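Search the notebook
Search
Log in

We use cookies to remember your settings and to count visits. Accept all | Manage

Workshop notebook: Dunmore unit
29/07/2024
Posted by the workshop bench

Printer two is back in use after the nozzle change. First job was the hinge clips for the Skerkport order, which had been waiting since the old nozzle started leaving gaps in the top layers. Ran a single clip first, then a plate of four. All five came off clean and all five snapped onto the test rod. I put the old nozzle in the jar with the others. The bore looks oval under the loupe, so it should have been changed well before now.

Settings for the clips, so they are written down somewhere other than on the back of an envelope: 0.2 layers, four walls, bed at 60, first layer slow. Print them lying on their side. Upright they look better but split along the layers when you push them on, as we found in the spring.

The roll on printer two is the grey one from the bottom shelf. It weighed 954 g with the spool before the first clip. Please weigh it again when the Skerkport job is finished and write the figure under this entry. I want to know what a full set really uses, as the slicer's guess has been low every time and we have been pricing from the slicer.

Pricing. The Skerkport order is for 53 sets. At the price we gave them there is enough in it to pay for the filament and the machine time, but very little for cleaning up. Trimming the clips took longer than I had allowed. Most of that was the brim, so I tried the last plate without one and had no lifting. Leave the brim off from now on unless the unit is cold in the morning.

Laser cutter. Cut the sample boxes for Nollo in 3 mm birch ply. The finger joints were too loose on the first one and it would not hold together without glue. Took the kerf allowance up a little and the second was a push fit with light taps. File is saved as the Nollo box, second version. Don't use the first version, I have left it in the folder only because the engraving layout is in there and I haven't copied it across yet.

Some scorching on the back face near the corners. Masking tape on both sides got rid of most of it. The air assist is weak again. I cleaned the lens and the hose end and it made no difference, so I think it is the pump. Not worth stopping for, but thin card will flare up, so stay with the machine if you are cutting any.

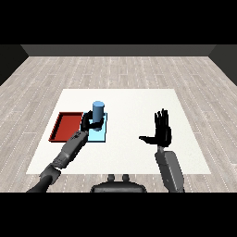
Image credit: Dunmore workshop

CNC router. Finished the two drawer fronts and the long jig. The second drawer front has a step of a hair along one edge where I had to move the clamp halfway through. Sanded it out. For the next ones, put the clamps on the waste side from the start and use the screw holes at the far end.

The spoil board wants skimming. There is a dip near the front left corner, deep enough that a shallow pocket came out shallower there than elsewhere. I'll do it when the router is next free for a morning. Until then, keep fine work to the back of the bed.

Trirutow. Had another go at the job sheet for this one. It is the small run of replacement knobs for old radios and cookers that people send in one at a time. The making is easy. What eats the day is measuring the broken part, drawing it, sending a picture back, and waiting for a yes. I have started a folder of knob shafts (round, D-shaped, splined) so that the inside of the knob is already drawn and only the outside needs doing. Six shafts in it so far. If you measure a new one, add it, and put the make of the appliance in the file name.

Tried one knob in resin as well. Better surface, sharper lettering, but it cracked when I pressed it on the shaft. Might be over-cured. Will try a shorter cure and a looser fit before giving up on it.

Invoice 2515 has gone out for the signs. The customer wants a second batch in August, same sizes, with the holes moved in from the corners by 5 mm.

To buy: brass nozzles, masking tape (the wide one), a 3 mm single flute cutter, superglue.

Still to do: copy the Nollo engraving across, weigh the grey roll, look at the pump, reprint the label for the offcuts bin.

Get new notebook entries by email. Enter your address
Subscribe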